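Addale Adds Three-Compartment Utensil Holder to Countertop Range

For release 2024-08-12

Addale today announced a countertop utensil holder for home kitchens, small food service rooms and shared staff kitchens. The product, named Flandamby, will be sold through the company's own store and through the retailer Nowakowski beginning in late August.

Flandamby consists of a gray holder with three compartments in a row and a wire frame that fits around the lower part of the holder. Long-handled tools stand upright with the working end at the top. The layout was drawn up for kitchens where drawer space is short and where the same few tools are used at every meal.

During development, the company surveyed 994 households on how they store cooking tools. The most common complaint concerned mixed storage: spatulas, whisks and spoons kept in a single jar, where handles cross and one tool lifts another out with it. Separate compartments address this by limiting the number of handles in any one opening. Users may assign the compartments by tool type, by material or by frequency of use. 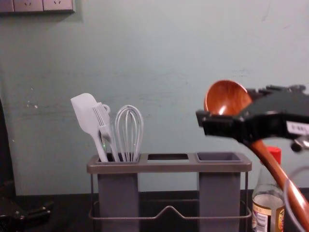
Marama Whitelaw asked whether three compartments would be enough for a household that bakes every week, and said a whisk takes up more room at the top than most storage products allow for. Addale's product office replied that the compartments have no lids or crossbars, so a whisk can extend above the rim and to either side of it.

The recommended arrangement places white or light-colored silicone and plastic tools together and keeps wooden and colored spoons apart from them. According to Remigiusz Olszewski, product manager at Addale, this came out of the home trials, in which participants reported staining on pale silicone stored against spoons used for tomato and curry dishes. The trials ran for 90 days. Participants received no instructions on arrangement for the first 19 days, after which a printed card was supplied.

The holder may be placed against a back wall or toward the center of a work surface. Addale advises leaving clearance behind the unit for tools that lean, and keeping bottles and cans to one side so that the front remains open.
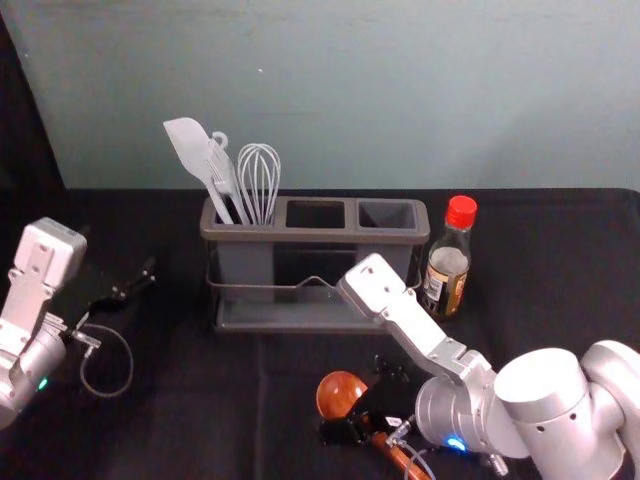
Utensil caddy with spatula and whisk in the left compartment; glass bottle with red cap at right.

Cleaning is by hand or on the top rack of a dishwasher. The holder should be lifted out of the frame before washing. Utensils should be dried before they are returned, and the compartments should be left empty overnight after washing.

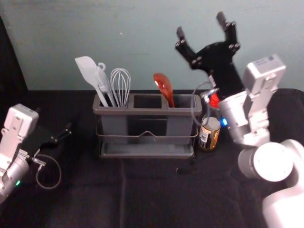

Red-orange spoon stored in the right compartment, apart from the light-colored tools.

The first production run is 2961 units. Replacement frames will be available separately under the Skamon parts label. Retail orders are limited to up to 90 units per account until the second run is complete.

Press contact: Celina Kaczmarczyk, Addale
Trade orders: Hagos Derese, Addale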